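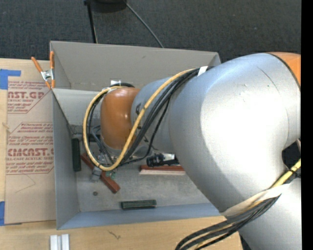 Flistholm 빈 피킹 셀용 외부 배선 키트
제조: Atedico
국내 공급 및 기술 지원: Czerwiński 한국 대리점
상태: 판매 중 (안전 공지 적용, 7월 개정)

주문 전 확인 사항

본 키트는 Flistholm 빈 피킹 셀의 로봇 암 외부에 전원선, 신호선, 공압 호스를 고정하는 부품 묶음이다. 현재 개정 C가 출고되고 있다. 개정 B에서 손목부 케이블이 빈 상단 모서리에 걸려 보호 정지가 반복된 사례가 있었고, 그중 한 건에서는 그리퍼 신호선이 단선되어 파지 상태 신호가 소실되었다. 개정 B를 사용 중인 현장은 본 페이지의 안전 공지 항목을 먼저 읽고 점검을 마친 뒤 운전한다. 개정 A는 단종되었으며 점검 절차가 다르므로 기술 지원에 별도로 문의한다.

제품 개요

내부 배선이 제공되지 않거나 그리퍼 측 배선 수가 내부 통로 용량을 넘는 암에 사용한다. 전원선은 노란색 외피의 굵은 케이블, 신호선은 검은색 케이블 다발로 구성된다. 두 계통은 상완 이후 구간에서 나란히 진행하고 손목 관절에서 갈라진다. 노란 케이블은 손목 관절 바깥을 넓게 돌아 손목 상부로 들어가고, 검은 다발은 링크를 따라 내려가 그리퍼에 연결된다.

손목의 루프는 관절 회전에 필요한 여유 길이다. 루프가 짧으면 회전 한계에서 커넥터가 당겨지고, 길면 빈 벽이나 빈을 고정한 클램프에 닿는다. 본 키트에서 발생한 결함은 모두 루프가 길어진 쪽이었다.

적용 범위

대상 셀: Flistholm 빈 피킹 셀, 6축 암 장착형
대상 빈: 상부 개방형 사각 빈, 탁상 고정
대상 그리퍼: 전동식 및 공압 병용식
설치 자세: 바닥 또는 탁상 수직 설치
비대상: 천장 설치형, 벽면 설치형, 협동 운전 중 작업자가 빈에 손을 넣는 공정

천장 설치형에서는 루프가 중력으로 처지는 방향이 반대가 된다. 고정점 위치가 맞지 않으므로 본 키트를 전용하지 않는다.

구성품

전원 케이블, 노란색, 한 가닥
신호 케이블 다발, 검은색, 한 조
공압 호스, 검은색, 한 가닥 (공압 병용식에만 포함)
고정 스트랩, 암 몸체용, 3개
케이블 타이, 한 봉
손목 루프 가이드, 개정 C 전용, 한 개
식별 태그, 흰색, 한 장
설치 지침서 및 점검 기록지

스트랩은 암 몸체를 비스듬히 감는 방식과 직각으로 감는 방식 모두 가능하다. 비스듬히 감을 때는 운전 중 스트랩이 가는 쪽으로 밀려 내려올 수 있으므로 설치 직후와 첫 교대 종료 시점에 위치를 표시선과 대조한다. 포장용 테이프와 마스킹 테이프는 구성품이 아니다. 테이프로 다발을 묶은 상태는 임시 고정으로 취급하며, 생산 운전 전에 케이블 타이 또는 스트랩으로 교체한다.

안전 공지: 손목부 케이블 걸림에 의한 보호 정지 및 신호 소실

공지 대상: 개정 B 전량
심각도: 중
조치 구분: 사용자 점검 후 필요 시 부품 교체

현상

그리퍼가 빈 바닥 근처까지 하강한 상태에서 손목이 회전하면 노란 케이블 루프가 빈 벽 상단에 접촉한다. 접촉 초기에는 케이블이 벽을 타고 미끄러지므로 이상이 표시되지 않는다. 루프가 모서리를 넘어 빈 바깥쪽으로 걸리면 상승 동작에서 장력이 발생하고, 제어기가 외력을 감지하여 보호 정지를 건다.

Tumorholm 현장에서 처음 보고되었다. 해당 셀은 녹색 블록, 적갈색 막대, 원통형 부품을 한 빈에서 섞어 집는 시험을 수행하고 있었으며, 벽에 붙어 세로로 놓인 블록을 집을 때 정지가 집중되었다. 당시 설비 담당 Szymon Marciniak이 남긴 기록에는 정지 해제 후 같은 동작을 재시도한 이력이 포함되어 있다. 재시도는 6회 이어졌고, 마지막 재시도 이후 그리퍼의 파지 상태 신호가 들어오지 않았다.

분해 점검 결과 검은 다발 안쪽의 신호선 한 가닥이 커넥터 직후 지점에서 끊어져 있었다. 외피 손상은 없었다. 제어기는 신호 소실을 미파지로 해석하였고, 그리퍼는 막대를 잡은 상태에서 개방 명령을 받아 부품을 낙하시켰다. 낙하 지점은 빈 내부였으며 인명 피해와 설비 손상은 없었다.

원인

직접 원인은 루프 길이의 초과다. 개정 B 지침서는 손목을 중립 자세에 두고 루프를 조정하도록 되어 있었으나, 중립 자세의 루프 폭만으로는 회전 한계에서의 처짐을 판정할 수 없다. Atedico 설계 담당 Ingegerd Wikström의 검토에서 같은 폭으로 조정한 루프라도 다발의 고정 위치에 따라 처짐이 달라지는 것이 확인되었다.

부차 원인은 다음과 같다.

첫째, 빈 모서리를 스프링 클램프로 고정한 현장에서는 클램프 손잡이가 벽 상단보다 높이 돌출한다. 셀의 충돌 모델에는 빈만 등록되어 있고 클램프는 등록되지 않은 경우가 많았다. 케이블은 충돌 모델에 원래 포함되지 않는다. 돌출물과 케이블이 모두 모델에 없으므로 경로 생성기는 두 물체의 간섭을 검출하지 못한다.

둘째, 신호 소실과 미파지가 같은 입력값으로 처리되었다. 개정 B와 함께 공급된 그리퍼 설정 파일에서는 입력이 꺼진 상태 하나로 두 경우를 모두 표현한다.

셋째, 보호 정지 후 자동 재시도에 상한이 없었다. 걸림이 유지된 채 같은 경로를 반복하면 장력이 커넥터 부근의 한 지점에 누적된다.

즉시 조치

점검이 끝날 때까지 개정 B 장착 셀에는 아래 제한을 적용한다.

자동 재시도를 해제한다. 보호 정지가 발생하면 작업자가 케이블 상태를 확인한 뒤 수동으로 복귀한다.
벽에 인접한 부품의 집기를 금지 영역으로 설정한다. 벽 안쪽 면에서 100 mm 이내를 제외한다.
손목 회전 속도를 감속 모드로 둔다.
운전 중 셀 안으로 손을 넣어 케이블을 정리하지 않는다.

마지막 항목은 두 현장에서 위반 사례가 보고되어 추가한 것이다. 루프가 걸린 상태의 케이블에는 장력이 남아 있으며, 케이블을 빼는 순간 손목이 움직일 수 있다.

점검 절차

1. 셀을 정지하고 전원을 차단한 뒤 잠금 및 표시를 한다. 공압 병용식은 잔압을 제거한다.

2. 빈에서 부품을 모두 꺼낸다. 부품을 남긴 채 점검하면 그리퍼 하단이 바닥 기준 높이까지 내려가지 않는다.

3. 노란 케이블의 외피를 상완 고정점에서 손목 상부까지 손으로 훑는다. 눌림, 광택이 난 마모면, 단단해진 부위가 있으면 위치를 기록한다.

4. 검은 다발의 고정 상태를 확인한다. 테이프로만 묶인 구간이 있으면 테이프를 제거하고 타이로 다시 묶는다. 타이는 다발이 손가락 힘으로 약간 회전할 정도로 조인다.

5. 그리퍼 측 커넥터를 분리하고 신호선 도통을 가닥별로 측정한다. 다발을 가볍게 굽혔다 펴면서 측정해야 간헐 단선이 나타난다. 정지 상태의 도통만으로 합격 처리하지 않는다.

6. 커넥터를 다시 연결하고 잠금을 해제한 뒤, 수동 저속 모드에서 그리퍼를 빈의 네 모서리 위로 차례로 이동시킨다. 각 모서리에서 손목을 양방향 한계까지 돌리고 루프와 벽, 루프와 클램프 사이의 간격을 방호 구역 밖에서 확인한다.

7. 하나라도 접촉하면 불합격이다. 루프를 줄여 재시험하지 말고 개정 C 가이드를 장착한다.

7항에 대한 보충. 루프를 현장에서 줄이면 빈과의 접촉은 해소되지만 반대 방향 한계에서 커넥터가 당겨질 수 있다. Tumorholm에서 첫 조치로 루프를 줄였고, 이후 커넥터 나사가 풀린 상태로 발견되었다. 현장 조정은 지원하지 않는다.

개정 C 변경 내용

손목 루프 가이드를 추가하였다. 가이드는 노란 케이블이 손목 관절을 도는 구간의 최대 폭을 제한하고, 케이블이 관절 아래쪽으로 처지는 것을 막는다. 가이드는 나사 고정식이며 암 외장에 구멍을 내지 않는다.

신호 케이블의 커넥터 직후 구간에 굽힘 보호 부품을 넣었다. 개정 B에서 단선된 위치와 같은 구간이다.

그리퍼 설정 파일에서 신호 소실을 독립 상태로 분리하였다. 신호가 소실되면 그리퍼는 현재 상태를 유지하고 셀은 정지한다. 구형 제어기에서는 설정 파일을 적용한 뒤 재기동해야 하며, 재기동하지 않으면 이전 정의가 남는다.

자동 재시도의 기본값을 해제로 변경하였다. 재시도를 사용하려면 관리자 권한에서 상한을 직접 입력해야 한다. 상한란을 비워 두면 저장되지 않는다.

설치 지침서의 루프 조정 항목을 중립 자세 기준에서 양방향 한계 기준으로 바꾸었다.

현장 적용 결과

Tumorholm 셀에 개정 C를 장착한 뒤 혼합 부품 집기 시험을 재개하였다. 시험을 맡은 Efraín Paucar의 보고서에는 루프 접촉에 의한 보호 정지가 기록되지 않았다. 다만 검은 원통형 부품을 집을 때 그리퍼가 미끄러진 건이 별도로 기재되어 있다. 해당 건은 파지력 설정과 관련된 것으로 본 키트의 결함으로 분류하지 않는다.

같은 보고서에서 빈 밖으로 늘어지는 케이블이 지적되었다. 암 하부에서 탁상 앞쪽으로 나가는 다발은 본 키트의 고정 범위 밖이며, 탁상 모서리를 넘는 구간에는 별매 모서리 보호대를 사용한다. 보호대를 쓰지 않을 경우 최소한 다발이 탁상 모서리에 눌린 채 움직이지 않도록 여유를 둔다.

빈 및 주변 배치 요건

빈은 운전 중 밀리지 않아야 한다. 스프링 클램프 고정은 허용되지만, 손잡이를 포함한 전체 외형을 충돌 모델에 등록해야 한다. 등록 형상은 실물보다 크게 잡은 직육면체로 충분하다. 클램프를 옮겨 달았을 때 모델을 갱신하지 않은 사례가 반복되고 있으므로, 클램프 위치를 점검 기록지에 함께 적는다.

아크릴 판재, 포장재, 공구 등 공정에 쓰지 않는 물건은 암의 작업 반경 안에 두지 않는다. 충돌 모델에 없는 얇은 판재는 다발이 끌고 지나갈 때 위치가 바뀌며, 비전 보정 기준면을 가릴 수도 있다. 탁상에 테이프로 붙여 둔 판재도 같은 기준을 적용한다.

빈 뒤쪽에 수직 기둥이나 센서 지지대가 있는 경우, 루프가 가장 바깥으로 나가는 자세에서 간격을 확인한다. 바닥을 지나는 센서 케이블은 셀 배선과 분리하여 정리한다.

교체 부품과 주문 구분

개정 B를 보유한 현장은 전체 키트를 새로 주문할 필요가 없다.

개정 C 전환 세트: 손목 루프 가이드, 굽힘 보호형 신호 케이블 다발, 개정 지침서
신호 케이블 다발 단품: 도통 불합격 시
전원 케이블 단품: 외피 손상 시
고정 스트랩 단품: 봉제부 풀림 또는 늘어남이 있을 때
모서리 보호대: 별매

공지 대상 현장에는 전환 세트를 무상으로 공급한다. 신청 시 식별 태그의 개정 문자와 점검 기록지 사본이 필요하다. 태그가 분실되었거나 읽을 수 없는 경우에는 커넥터 하우징 측면의 각인을 적는다. 반환된 다발은 단선 위치 분석에 사용되므로 절단하지 않고 감은 상태로 보낸다. 감을 때 원래의 굽힘 방향을 유지한다.

자주 접수되는 문의

보호 정지가 한 번도 없었는데 점검해야 하는가
점검한다. 접촉 초기에는 케이블이 벽 위를 미끄러지기만 하고 정지로 이어지지 않는다. 외피 마모만 진행된 셀이 있었다.

외력 감지 감도를 낮추면 정지가 줄어드는가
정지 횟수는 줄지만 커넥터에 걸리는 장력은 늘어난다. 감도 변경은 본 결함의 조치로 인정하지 않으며, 변경된 셀에서 발생한 단선은 무상 교체 대상에서 제외될 수 있다.

더 낮은 빈으로 바꾸면 개정 B를 계속 쓸 수 있는가
벽 높이가 낮아져도 그리퍼가 바닥까지 내려가는 깊이는 달라지지 않는다. 루프가 벽 대신 클램프나 내부 부품에 닿을 수 있으므로 점검 절차 6항을 동일하게 수행한다.

다른 제조사 암에 장착할 수 있는가
스트랩과 타이는 장착할 수 있으나 루프 가이드는 손목 외경이 맞아야 한다. 외경 도면을 첨부하여 문의한다. 적합 판정 전에는 본 페이지의 점검 기준을 적용할 수 없다.

재시도 상한은 얼마로 두어야 하는가
권장값을 제시하지 않는다. 보호 정지의 원인을 확인하지 않은 재시도는 상한과 관계없이 권장하지 않는다.

문서 개정 이력

최초 게시: 현상 및 즉시 조치만 수록
2차: 점검 절차 추가, 도통 측정 조건 명시
3차: 클램프의 충돌 모델 등록 요건 추가, 방호 구역 내 손 진입 금지 항목 추가
현행: 개정 C 출고 개시에 따른 변경 내용 및 전환 세트 주문 구분 반영

기술 문의

결함 접수 및 점검 기록지 검토: Lâm Cù, Czerwiński 한국 대리점 기술 지원
안전 공지 원문 및 설계 관련: Halina Wasilewska, Atedico 제품 안전

접수 시 셀 일련번호, 키트 개정 문자, 제어기 정지 기록을 첨부한다. 정지 기록은 제어기를 재기동하기 전에 내보낸다. 일부 제어기는 재기동 시 마지막 정지의 관절 각도를 삭제한다.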